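Package Handling Project: Frequently Asked Questions

Zetholm Robotics Club, student projects
Last updated 24th August

What is the project?
Students program a two-arm robot to handle taped packages on a tabletop. Each team works on the same task and submits its own control code, training runs and a short report.

Who can join?
Any enrolled student. No robotics background is needed, but you must pass the safety check before you touch the controls. The club has 15 places per term.

How long is a term?
Work starts in April and ends when the final reports are in. Late reports are accepted only with approval from Zuweira Sowah.

What kind of packages are used?
Wrapped and taped ones. Shiny tape, soft padding and uneven sides are part of the task, and teams may not rewrap a package to make it easier to grip. 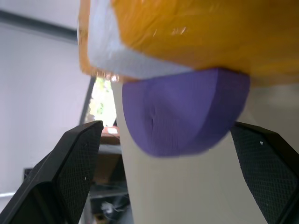
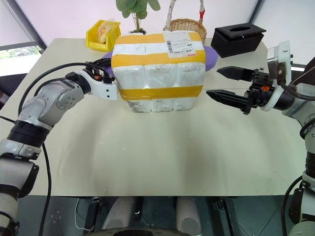

Do both arms have to be used?
Yes, for any package on the large list. Single-arm runs are scored separately and do not count toward the final ranking.

How is a run scored?
The maximum is 600 points. Points are taken off for drops, for contact with other items on the table and for stopping the robot by hand. The best score so far is 522, set by team Brellau. Team Tetteh holds the single-arm record at 448.

Can we change the gripper pads?
No. Report worn pads to Hsin-yi Fung and log the run number — pads are replaced for all teams at the same time.

Can we practice outside our booked slot?
Only in simulation. The Vometti simulator package is on the club drive, with a setup guide. Its friction values are set low by default and should be changed before you compare results with the real arms.

Who owns the code?
The team that wrote it. The club keeps a copy for later terms.

Where do I send questions?
Use the project mailbox and put your team name in the subject line.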